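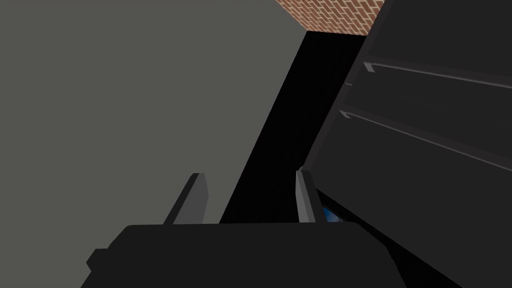

Noelia Segura asked whether a drawer that opens in simulation should count for anything when a buyer is deciding on a gripper, and said that at her own site she would want to see the real one opened by the same program before signing. Her question came near the end of the morning session at the Trurnley open day, and it is answered in the section on simulated and physical trials further down this page.

Forano Two-Finger Gripper
Supplied with the Peng simulation package
Manufacturer: Skivwood
Availability: to order, through the Trurnley demonstration center

Product overview

The Forano is a parallel gripper for light handling work in kitchens, laboratories, workshops and other rooms laid out for people. It is intended for arms that must work close to cabinets and counters, where the space between furniture is often the limiting factor. Two flat-faced fingers close on the object or handle. The fingers can be exchanged without removing the body from the arm.

Each unit is delivered with a matching model for use in Peng, Skivwood's simulation package. The model includes the body, the fingers and a wrist camera view looking out past the fingertips. Programs prepared in Peng are exported in the same form that the physical controller accepts. Settings for finger speed and closing force are stored with the program and must be confirmed by the operator the first time it is run on hardware.

The open day at Trurnley

The Forano was presented to visitors at the Trurnley demonstration center on a Wednesday in September. The day was arranged in two sessions, the first beginning at 9:30 a.m. and the second at 1:45 p.m., with the same program in each. Registration was open to equipment buyers, integrators and teaching staff. In all, 309 visitors signed in.

Each session opened with a short introduction to the gripper and its mounting options. The greater part of the time was then given to work in Peng, shown on the large display from the wrist camera and from a fixed viewpoint in turn. The household room used for the demonstration is one of 175 furnished rooms included with the package. It was chosen for its dark drawer cabinet with long bar handles, set against plain surfaces and brickwork. Dark fronts and narrow handles are a common source of difficulty for wrist cameras, and staff considered it more useful to present a demanding room than an easy one.

Visitors were invited to propose changes while the simulation was running. Requests in the morning included lower light, a different approach angle and a small object placed near the base of the furniture. Several of these were carried over to the afternoon. One request, for a drawer with no handle at all, could not be met on the day and has been passed to the Peng team.

The physical gripper was available throughout on a separate bench. Visitors could change the fingers themselves under supervision, and most of those who tried it did so without reference to the printed instructions. The locking catch drew some criticism. It is stiff on new units, and a number of visitors pushed it only halfway before assuming that the finger was secure. Skivwood has agreed to add a visible mark to the catch so that the closed position can be checked at a glance.

Simulated and physical trials

A successful run in Peng is not offered as proof of performance on site. The package is supplied for planning reach, checking clearance and comparing approach paths before an arm is installed. It represents the outer shape of the gripper closely, and clearance results have been dependable in the center's own use. Contact is another matter. Friction at the fingertips, play in a worn drawer runner and the weight of a full drawer all vary from one site to the next, and default values should be treated as a starting point only.

For this reason the center recommends that any program involving contact with furniture be repeated on hardware before acceptance. Buyers may bring a drawer unit, door or fixture of their own to Trurnley for this purpose. The item is mounted on the test bench, the room is set up to match in Peng, and the same exported program is run in both. A written record is provided, including any run that was stopped or did not complete. Ms. Segura's request was therefore in keeping with existing practice, and a bench appointment was offered to her the same day.

Where simulated and physical results disagree, the physical result is the one recorded for acceptance.

Working in narrow spaces

Questions at both sessions returned to the subject of gaps. A gripper body is wider than its fingers, and a program that considers only the fingertips may bring the body against a counter edge or a cabinet side. In Peng, the clearance check covers the full body and should be left on at all times. It can be turned off for a single movement, but the setting returns when the program is saved.

Operators should also note the following:

The view from the wrist camera includes part of the gripper. Objects close to the base of a finger may be partly hidden, and a second look from another angle is advised before closing.

Deep shadow between pieces of furniture may carry no usable detail. The package does not treat a dark area as free space unless it has been mapped from another viewpoint.

Long handles should be gripped near the middle where the room allows it. Gripping close to one end may twist the drawer in its runners.

The approach angle set in simulation is measured from the gripper, and must be checked against the arm's own mounting before use. Integrators at the open day pointed out that the manual is unclear on this — the revised edition will include a worked drawing.

Items supplied

Forano gripper body with one pair of flat fingers
Mounting plate and fasteners, to suit the arm named on the order
Controller cable
Tool for finger exchange
Peng license for one workstation, including the full room library
Printed manual and safety sheet

Additional fingers, longer cables and further workstation licenses are ordered separately. Teaching institutions may apply for a classroom license, which covers simulation only and does not include hardware.

Care and inspection

Finger faces should be wiped with a dry cloth after use and inspected for wear before each working day. Solvents must not be used on the fingers or the body seal. The catch should be pressed fully home after every exchange and tested by hand with the controller off. Units returned for service should be sent with the fingers removed and packed separately.

Arranging a visit

Demonstrations outside open days are held by appointment. A standard visit takes half a day and includes bench time with the gripper and supervised use of Peng. Visitors who wish to bring their own fixture should send its outer dimensions and weight when booking, together with a photograph of the mounting points. Fixtures that cannot be carried by two people are received at the rear entrance, and the center must be told of them in advance.

Closed shoes are required on the bench floor. Long hair should be tied back, and bags are to be left at the front desk.

Requests for appointments, quotations and the revised manual should be addressed to the Trurnley demonstration center, marked Forano.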